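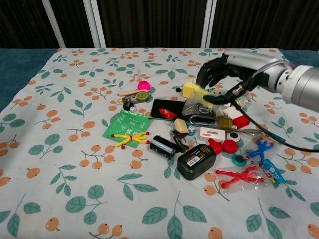

Béla Barta
Room and equipment checks, Wurkia activity rooms

Small parts table – checklist with comments, September

Filled in at the Hirkura building. Each line is marked OK, ACTION or REPLACE, with a comment where one is needed.

1. Table and cloth
Table stands level – OK. Padded surface free of splits – OK, checked by hand along all sides.
Cloth lies flat – OK. It is the one with the orange berries and green leaves. The pattern is busy and small white things are easy to miss on it, so the dice should be put away first.

2. Small items
Dice – ACTION. Too small for the under-fours. Keep in the lidded tub on the top shelf.
Pink item – OK. No cracks.
Wooden stick – OK. Ends felt for splinters, none found.
Sweet in red wrapper – ACTION. Food should not be in with the sorting things. Same goes for the green tea packet, unless it is sealed and marked as not for eating.

3. Soft and stretchy items
Yellow toy figure with the red hands and feet – OK for now. These go sticky and then tear at the arms. Pull gently on each limb at every check and bin it at the first split.
Foam and sponge pieces – OK. Look for bite marks.

4. Electrical and metal
Capacitor – ACTION. Must be confirmed discharged by Dobos before it is handled again. If there is no signed label in the box, it stays in the office.
Padlock – OK. Key to be kept on the office hook. Last time it was in the tub.
Metal ring – OK, no sharp edge.

5. Plastic bags
Clear bag – REPLACE with a net one. Clear bags are not to be left within reach of children at all. This was also on the last sheet.

6. Bottles
Black bottle with white label – ACTION. Read the label, check the cap is tight and write the contents on the stock sheet. Anything that can't be identified goes to Sirkton with the other waste.
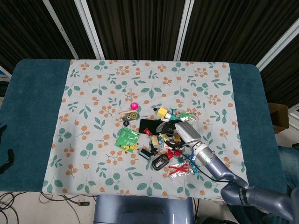 7. Floor and surroundings
Walkway clear on both sides – ACTION. Cardboard box by the table to be moved to the store or flattened.
Curtains clear of the floor – to be checked with the lights on.
Cloth not hanging low enough to be pulled – OK, but re-centre it after each session.

8. Follow-up
Items 2 and 4 before the next group comes in. Item 5 can be ordered with the 50 labels already on the list.
Next check: 4 pm, same table.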